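About Fevus

Fevus is a shared workshop with 40 members and one long-running argument: whether a robot at home is worth the trouble of building. We have been at it since a July when Olga Zúñiga carried a box of secondhand motors through the door and said she wanted something that could tidy a hallway. Most of us thought it was a bad idea. Several of us still do.

We don't sell anything. Members pay for bench time and buy their own parts, and what gets built goes home with whoever paid for it. The two-arm build, which we call Grullis, is the exception. It belongs to the workshop and has cost us $2,714 to date in brackets, cable and replacement fingers, on top of the arms themselves.

What does it do for the money? It handles ordinary things on a table. Caps, hat stands, bags of building blocks. We picked the cap and stand early on, thinking a soft thing and a wire thing would make an easy pair. A cap changes shape when you press on it, and a wire stand gives a gripper very little to line up against. We still use both.
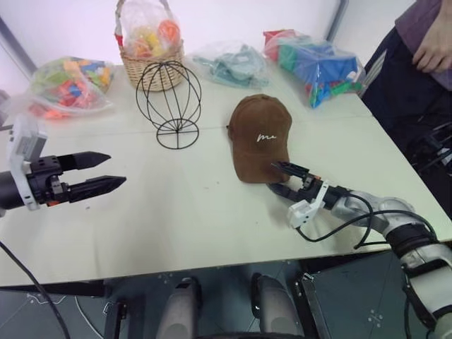 We write down every attempt, good or bad. Our best run with the cap had a success rate of 97 percent, and we would ask you not to be impressed. It was one cap, one table and one evening, with a person standing by. Move the stand a little and the number drops. Anyone who shows you a figure like that without the table it came from is selling something.

The control software is our own and goes by Idetau. Sugawara is the older single-arm build in the back room, kept running for newcomers to practice on – and to break, which is cheaper than breaking Grullis.

New members are welcome, believers or not. You need to be able to solder, or be willing to learn, and you need to put the hex keys back. We meet at 7 p.m. on build nights. Please don't bring us a plan for a robot butler. Bring one small chore you're tired of doing, and expect to go on doing it yourself for a good while yet.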